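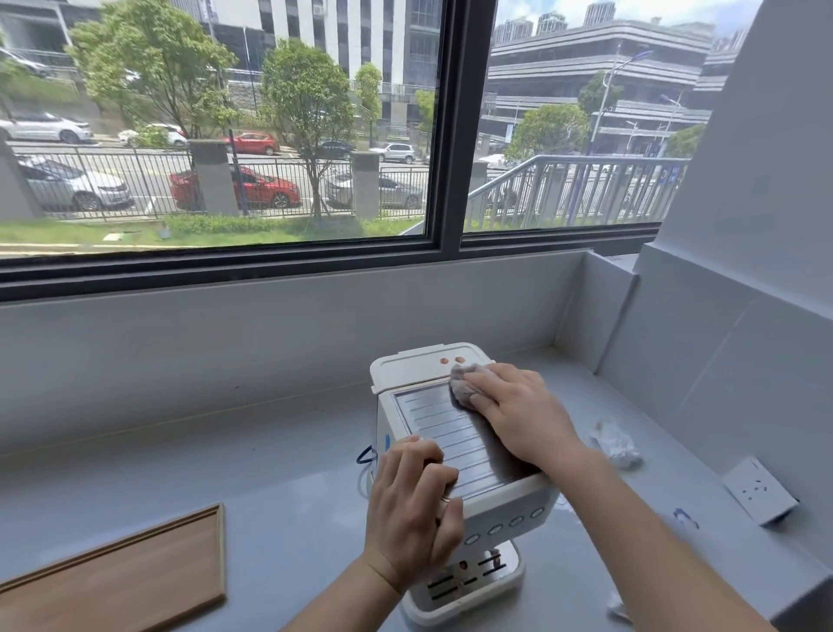
Search the archive Go Advanced

Print this message | E-mail this message

Umitz-practice list
Subject: Re: Draft 2 of the kitchen task rules
6 Oct 2026

Telmo Urquijo wrote:

> Hi all,
>
> Draft 2 is in the shared folder. I've taken out the chapter on
> grippers (it's going in its own document) and tried to get the
> human demonstration part down to something people will read before
> they start. The bits I'd most like comments on:
>
> 4.1 Every task gets a one-line name made of a verb and an object.
> "Wipe machine", "shape dough", "close drawer".
>
> 4.2 One task per recording. If the person does something else on
> the way, the take is thrown out.
>
> 4.3 The worktop is cleared of everything not needed for the task.
>
> 4.4 Both hands stay in view from start to finish.
>
> 4.5 Powered appliances are unplugged for any task that involves
> touching them.
>
> 4.6 Nothing outside the room may be recorded. Blinds down.
>
> Cuevas have said they'll adopt whatever we settle on, and Tallport
> want something they can hand to a new starter. So please be picky
> now and not in a month.
>
> Telmo

Hi Telmo, hi everyone,

Thanks for this, it's so much better than draft 1! I read the whole thing with a cup of tea and only had to go back twice (both times in the bit on calibration, which I never understand anyway). I've been doing the kitchen tasks at Multudness since the spring, so I'll stick to section 4 and leave the arm people to argue about section 6.

4.1 — yes to short names, but "wipe machine" isn't enough. When I went through our last batch, 186 takes were called some version of "wipe machine" and they were all sorts. Front panel, drip tray, the glass on top, the counter next to the machine, one that was really just folding a cloth. If you're teaching a robot to clean a coffee machine, those are very different jobs. A top panel is flat and you can lean on it a bit. A row of buttons isn't, and I'd much rather a robot didn't learn that you scrub across buttons with a cloth in the same way as you do a flat surface. So could we have verb, object, and part of the object? "Wipe machine, top". It's one more word and it'd have saved me two afternoons.

While we're there, please can the name say what you wipe with. Cloth or paper towel. They bunch up differently under the fingers and it matters to whoever is working out the forces later.

4.2 — I agree with the idea and I can't live with the wording. People steady things. If I'm wiping with my right hand, my left hand goes on the machine to stop it sliding about, and that's part of wiping, at least for anything light enough to shift. I had a reviewer reject a set of mine under the old rule because the left hand was "performing a second action". It was holding the thing still! A robot with two arms needs to see that more than it needs to see the cloth, I'd say. My suggestion for the wording:

"One task per recording. Holding, steadying and turning the object with the other hand count as part of the task."

And then throw out the takes where somebody stops to answer the door.

4.3 — this is the one I'd fight you on. A cleared worktop looks lovely and there isn't one in any kitchen I've ever stood in. There's always a board, a bit of kitchen paper, a cable going somewhere. If all our robot ever sees is a bare counter, then the first time it meets a tray with a raised edge in its way it'll either stop dead or push it onto the floor. We saw this at Multudness with the drawer tasks last year: fine on our bench, hopeless in the staff kitchen.

What I do think needs a rule is what must NOT be there. Knives, glasses, anything hot, medicines, post with an address on it. That's a short list and you can check it in the time it takes to put your apron on. So I'd swap 4.3 for a "remove these" list and say everyday clutter can stay where it is, as long as you don't arrange it. Arranged clutter is worse than none. I once did a whole morning where I'd put the same spoon in the same place every time without noticing, and I'm told the model got very fond of that spoon.

4.4 — both hands in view is right for most things, but then we need a line about hiding the object, which comes up the moment you get to dough.

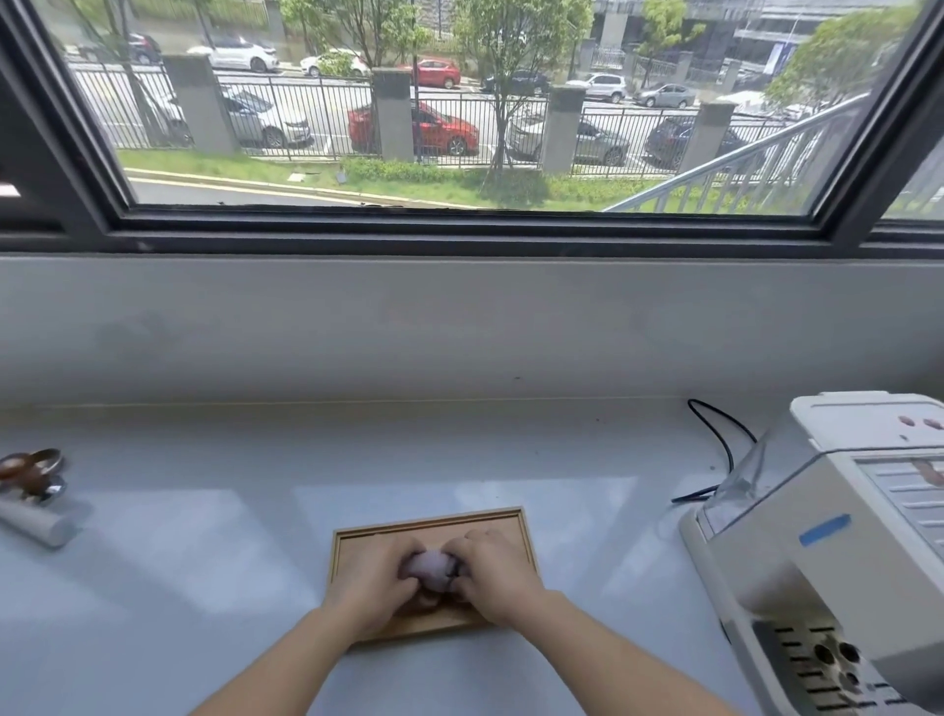
With a small lump, your fingers go all the way round it and what's left to look at is a bit of the top and whatever pokes out between the knuckles. That's how people press dough together. I don't want the rule to push anyone into doing it with their fingertips for the sake of the view, because then we'd be teaching a way of handling dough that no cook uses. But we could ask for a pause. Press, open the hands, let the dough be seen, carry on. I'd write it like this:

"Where the hands must cover the object, open them now and again so its shape can be seen. Do not change the grip to suit the camera."

I've got no strong feelings about how often. Somebody on the Cuevas side wanted every five seconds and I tried that and felt like I was playing peekaboo with a bun.

Two more small things on dough that aren't in the draft at all. Do it in a tray or on a board, please, so that there's an edge. It keeps the flour off the machines, and the edge is handy as a boundary when you come to write the robot's version ("stay inside the rim" is a rule you can test). And bare hands or gloves has to be written down for each session. I'd go for bare, washed, no rings, and the dough goes in the bin afterwards whatever it looks like. I know somebody will ask about waste. Make a small lump.

Oh, and food and cleaning in the same session. The draft is silent on this. I'd say you can do both on the same counter, but the cloth gets put away and the hands get washed in between, and the log says so. If a robot is ever going to do both jobs in somebody's home, then the washing step had better be in what it learns from. At the moment that step is always between recordings, so as far as the data is concerned it never takes place. I think that's the biggest hole in the whole section, and I'd like it to be a task of its own — "change over, cleaning to food" or something less ugly.

4.5 — unplugged is sensible for anything wet near a socket and I wouldn't argue with it for deep cleaning. For a quick wipe of the top, though, people do it with the machine plugged in and its little light on, and the robot will too. Could it be two levels? Dry or barely damp cloth on the outside: may stay plugged in, nothing heating, cool to the touch. Anything with running water or with a part taken off: unplugged, plug where the demonstrator can see it. Your safety person may hate this, in which case I'll fold.

4.6 — blinds down, no. Sorry! Daylight is half of what makes these recordings useful. A shiny worktop by a window does horrible things to a camera, big bright patches that move about during the day, and I want the robot to have met those before it goes anywhere. I do see the privacy point. What I'd propose is a check afterwards: if a face or a number plate can be read through the window, it gets blurred before anything leaves the building. Most parked cars at any distance are only coloured blobs, but somebody should be looking, and the draft ought to say whose job that is.

On amounts, you asked in the other thread what's reasonable to expect from one person. I'd put a ceiling in. We had 300 takes as a weekly target for a while and the last 60 were always rubbish — you get quicker and sloppier, and your wiping turns into a sort of wave. Tallport were talking about 600 and I'd really like us not to print that number anywhere. Let people stop when they're tired and log that they stopped.

I can turn all this into tracked changes if you tell me which copy is the live one (there are two in the folder, and both say draft 2). I've also got half a page on tape and stickers on appliances, whether they should come off or stay on. I say stay, but it's long and grumpy so I'll send it separately.

All the best,
J.
(kitchen bench, Multudness)

Print this message | E-mail this message

Recent on this list
Draft 2 of the kitchen task rules
Section 6: stopping distances for two-arm set-ups
Gloves or bare hands, again
Cuevas: who signs the session log?
Tallport starter sheet, comments wanted
Blurring windows: what are people using?
Which folder is the live one?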